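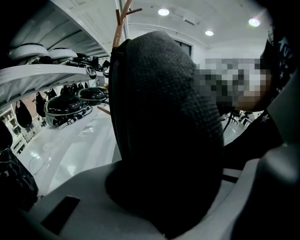
Brian Mussa's view was that if an owner says the old dog is getting up the stairs again, then the powder works, and a vet who wants more proof than that has stopped listening to the people who live with the animal.

Chapter 7
Joint Supplements for the Older Dog

Mussa put this in a letter to the Carbridge clinic, which had just taken a glucosamine powder off its front counter. He was not alone. The clinic got more mail about that one shelf than about its prices. Most of the letters made the same case, and it is the case you will hear in every exam room you work in, so we will start with it.

It is a better argument than it looks. The owner sees the dog every day. You see the dog for fifteen minutes on a slick floor, when it is scared and full of stress hormones, and a scared dog will often walk sound on a leg that has hurt for months. If the question is whether a dog is stiff when it gets up in the morning, the owner is the only witness. Throwing out that evidence would be foolish.

The trouble starts at the next step. The owner has seen a change. The owner gave a powder. From these two facts Mussa draws a third, that the powder made the change, and he may be right. The first half of this chapter asks how he would know. The second half looks at what has been tried on dogs and what came of it.

7.1 What the products are

The word "supplement" covers a lot of ground. On a pet store shelf in the United States it can mean a chew, a powder, an oil, a liquid, or a biscuit with something sprayed on it. The usual contents are glucosamine, chondroitin, green-lipped mussel, fish oil, a form of collagen, turmeric, or several of these mixed together. A few products contain enough of one thing to do something. Many contain a little of everything.

None of them has to go through the testing that a drug does before it can be sold for pain. A maker who says a chew "supports healthy joints" has claimed very little. Try to think of what result would prove the sentence false. If you can't, the sentence isn't telling you much, however good the dog on the label looks.

Read labels with a pencil. Take Skakier, a chew that will come up again in this chapter. The front of the tub says 1,000 mg in large type. On the back it becomes clear that this is the combined weight of six ingredients in two chews, and the share of each one is not given. A student who wants to compare that with a dose used in a published trial can't do it. The label has given a number and kept back the one that matters.

There is also the matter of whether the tub holds what the label says. When independent labs have tested joint products, some have come up short, and the cheaper ones are not always the worst. Price is a poor guide. So is the word "natural," and so, we are sorry to say, is a picture of a person in a white coat.

7.2 Why a dog may seem better

Suppose a ten-year-old Labrador has arthritis in both hips. Her owner starts a supplement in April and by summer she is brighter, quicker on the stairs, and happy to walk to the end of the road. Before you give the credit to the tub, go through the other things that could have done it.

Arthritis comes and goes. It gets worse over the years, but inside those years there are good weeks and bad weeks. Owners buy supplements during the bad weeks. Since a bad week is usually followed by a better one, anything started at the low point will seem to help. Statisticians call this regression to the mean. It works just as well for copper collars.

The weather changed. Many owners report that stiff dogs move more easily when it is warm. Whether the warmth acts on the joint or simply gets the dog out for longer walks, a treatment begun in April has spring on its side.

Other things were changed at the same time. A worried owner rarely makes one change. The rug goes down over the hardwood, the bed gets thicker, the walks get shorter and more regular, and the table scraps stop. Any of these may help. Weight loss in particular has good support in overweight dogs with hip arthritis, and a fairly small loss can show in how the dog walks. When the owner is asked what was done, the answer is often the name of the chew.

The owner wants it to be true. This is the hard one to say out loud, and you should say it gently or keep it to yourself. Dogs don't know they are being treated, so people assume there can be no placebo effect. But the dog is not the one filling in the form. In trials where some dogs get a dummy treatment, a fair share of their owners report improvement. Vets do it too. When the same dogs walk over a force plate, which measures how hard each foot pushes on the ground, the improvement is often missing.

Go back to Mussa's letter with this list in hand. His dog may be one that the powder helped. His letter would read exactly the same if it were not.

7.3 What a fair test needs

A fair test needs a comparison group, and it needs the people doing the scoring not to know which dog got what. Those two things do most of the work. Without the first, you can't separate the treatment from the passing of time. Without the second, you can't separate it from hope.

It also needs enough dogs. Small trials bounce around. If a company runs several of them and talks about the best one, the best one will look good by luck. Ask how many trials there were. You will seldom get an answer.

Then there is the matter of what was measured. A trial that measures stairs, sitting, play, stiffness, appetite, mood, limping, and three blood markers has a good chance of finding something that went up. Look for the one main outcome that was chosen before the dogs were enrolled. If the paper doesn't name it, be careful with whatever it does name.

Sales figures are no help with any of this. The Skakier leaflet says that 2,554 owners would buy the product again. We have no reason to doubt it. People who stop using a product don't usually return the card, and an owner whose dog got worse and was put to sleep won't be asked. A count of happy customers is a count of customers who stayed.

The leaflet also cites a study of 200 dogs. It sounds like a decent size until you read the small print under the chart. Every dog got the chew. There was no comparison group, the owners did the scoring, and they knew what they were giving. A study of 400 dogs run the same way would have been just as weak. Adding dogs to a test with a hole in it does not close the hole.

7.4 A short case to work from

A mixed-breed dog named Susik, eleven years old, was brought to Carbridge for slowing down on walks. The owner, Mr. Mohammed, had been giving a joint chew for five months and wanted a stronger one. He said the first had helped a lot at the start and then worn off.

Read that history again before going on. Helped at the start, then wore off. There are at least two ways to explain it. One is that the chew has some effect and the disease has moved past it. The other is that the chew never did anything, and the dog had a good month followed by an ordinary one. Nothing in the history lets you choose.

The exam found sore hips, thin muscle over both thighs, and a dog well over a sensible weight. There was also a broken molar. The owner had put the slow eating down to age.

The clinic did not argue about the chew. It asked Mr. Mohammed to stop it for a month and change nothing else, and to write down each evening whether Susik had gone up the back steps without being called twice. He kept the record on the kitchen calendar. The month with no chew came out much the same as the last month with it. This proves little. It was one dog, and the man keeping score knew the chew had stopped. It was still better evidence than anyone had had before, and it cost nothing.

The tooth was removed, a weight plan was set, and a licensed pain drug was started after blood work. All of that happened within the same few weeks, and the dog improved. You should now be able to say why the authors of this book can't tell you which of the three did it.

7.5 How far doubt should go

It would be easy to read the pages so far as saying that no supplement does anything. We don't know that. Fish oil has better trials behind it than most of the others, at doses a good deal higher than many chews provide, and with side effects such as loose stools that the labels tend to skip. Green-lipped mussel has mixed results. Glucosamine and chondroitin, the ones nearly everybody has heard of, have done poorly when the trial was blinded and the measuring was done by machine. A weak record can come from a useless product, or from a wrong dose, or from dogs too far gone to benefit. We think the first is the most likely for glucosamine, and we will give the reasons trial by trial.

Harm deserves the same careful look. Most of these products are mild. The larger risk is delay. A dog that spends a year on a chew that does nothing has spent a year in pain, with an owner who believed it was being treated. Ask about supplements at every visit, and ask what they replaced.

The next section takes the published glucosamine trials in order of date. Have a pencil ready, and for each one write down who did the scoring before you look at the result.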